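Construye una pinza que agarra botellas
Taller abierto Riditz - página para peques manitas (de 8 a 12 años)
Por Nkechi Nnaji. Dibujos y pruebas: Chidubem Oyewole

Hola otra vez. Hoy toca pinza. Sin motor, sin ordenador, sin pilas. Una pinza de mano que se abre y se cierra cuando tú aprietas. Luego, si te animas, le pones motor en la segunda parte (sale en diciembre, no me preguntéis el día porque no lo sé).

¿Y para qué queremos una pinza sin motor? Pues para aprender lo difícil. Lo difícil de un robot es agarrar. Moverse por ahí es otra cosa. Agarrar una botella sin tirarla, eso cuesta. Tu mano lo hace sola y ni te enteras.

Prueba rápida antes de empezar. Coge un vaso con dos dedos. Solo dos. Ahora fíjate:
- ¿Dónde has puesto los dedos? Seguramente uno enfrente del otro.
- ¿Cuánto aprietas? Lo justo para que no resbale.
- ¿Qué hace la piel? Se aplasta un poquito. Se pega al vaso.

Esas tres cosas las tiene que hacer la pinza. Dedos enfrentados, fuerza justa y algo que no resbale.

LA PALABRA RARA DE HOY: FRICCIÓN
Es lo que frena una cosa cuando roza con otra. Calcetines en suelo liso: poca fricción, te deslizas. Zapatillas de goma: mucha fricción, te paras. Los dedos de la pinza quieren ser zapatillas. Por eso si los haces de plástico liso la botella se escurre para abajo y adiós.

LO QUE HACE FALTA
Dos placas iguales de plástico duro o madera fina, con agujeros para los tornillos
Tornillos con tuerca, 6
Dos tiras de goma para la cara de dentro
Una goma elástica gorda
Un mango. Vale un palo de escoba cortado (lo corta una persona mayor)
Lija
Una botella de plástico con tapón, con agua

La nuestra se llama Flakow. La primera se llamaba Issahaku y se partió por la mitad, ya os contaré. Le salió una grieta justo en un agujero porque lo hicimos demasiado cerca del borde. Si taladras pegado al borde, la placa se rompe por ahí. Deja sitio!

LOS PASOS

1. Dibuja un dedo en cartón. Recórtalo. Si te gusta, úsalo de plantilla para las dos placas. Tienen que ser gemelas pero en espejo, como tus manos.

2. Agujeros. Esto con una persona mayor al lado y gafas puestas. Las dos.

3. Lija los bordes. Más. Un poco más.

4. Pega las tiras de goma por la cara de dentro. Y ahora esperas. Chidubem no esperó y se le quedó una tira pegada al pantalón.

5. Atornilla las placas al mango. Que giren. Si aprietas la tuerca a tope no se mueven, y si la dejas floja bailan. Hay un punto medio, búscalo.

6. La goma elástica por detrás, para que los dedos vuelvan solos a su sitio.

Ya está montada. Ahora a probar, que es lo bueno. Se abre bien abierta, se acerca despacio, se cierra.

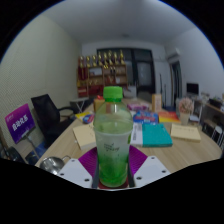
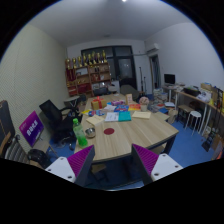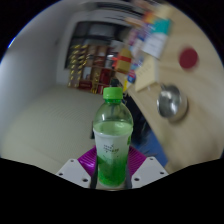

Para las pruebas usa una libreta, aunque te dé pereza. Apunta qué has agarrado, por dónde, y si se ha caído. Nosotros llevamos un cuaderno entero y gracias a eso vimos una cosa: por arriba del todo, cerca del tapón, la botella gira como un péndulo. Por la parte de abajo se queda más quieta. ¿Por qué? Por el peso.

Te lo explico. El peso de una botella a medias está casi todo abajo, donde está el agua. Hay un punto que se llama CENTRO DE GRAVEDAD, que es como el sitio donde se junta todo el peso. Si agarras muy lejos de ese punto, la botella quiere balancearse. Si agarras cerca, se porta bien. Haz la prueba con una cuchara encima de un dedo, hasta que no se caiga ni para un lado ni para otro. Lo has encontrado.

Cuánto pesa lo que levantas: un litro de agua pesa un kilo, que son 1000 gramos. O sea que si echas 600 mililitros de agua son 600 gramos, más lo poquito de la botella. Empieza con menos. Un dedo de agua y vas subiendo. El tapón BIEN CERRADO. Lo pongo en mayúsculas por algo.

RETOS
Fácil: levanta la botella y cuenta hasta diez.
Medio: llévala de una punta a otra de la mesa sin tocar nada.
Difícil: ponla de pie otra vez sin que se tumbe. Soltar es más dificil que agarrar, ya verás. Hay que abrir los dos dedos a la vez, porque si se abre uno antes, empuja.
Muy difícil: lo mismo con los ojos cerrados y otra persona diciéndote izquierda, derecha, baja, para. Así te haces una idea de lo que es ser un robot sin cámara.

SI NO FUNCIONA
Se escurre: limpia la goma con un trapo húmedo y sécala. El polvo quita fricción.
Aplasta la botella: aprietas demasiado. O la tira de goma es muy fina, pon otra encima.
Los dedos no se juntan rectos: una placa está más alta. Afloja, coloca, aprieta.
Hace clac clac: es la tuerca, mira el paso 5.

PREGUNTAS QUE NOS HAN MANDADO

¿Vale para coger un huevo? Vale, pero cocido primero por si acaso. Luego ya crudo y encima del fregadero.

¿Se puede hacer con tres dedos? Sí. En Tatoncombe, el otro taller, hicieron una y sujeta muy bien las pelotas. Para botellas con dos te apañas.

¿Los robots de verdad llevan pinzas así? Muchos sí, de dos dedos. También los hay con ventosas, que chupan el aire y levantan cajas planas. Cada pieza pide su mano.

¿Puedo pintarla? Claro, pero la goma de dentro no la pintes, que la pintura resbala y estamos en las mismas.

Para la segunda parte id guardando un motor pequeño de algún juguete roto (roto roto, no el de tu hermana), cable y una caja de pilas. Si haces tu pinza trae un dibujo al taller y lo colgamos en el corcho. Ponle nombre, que si no luego no sabemos cual es cual.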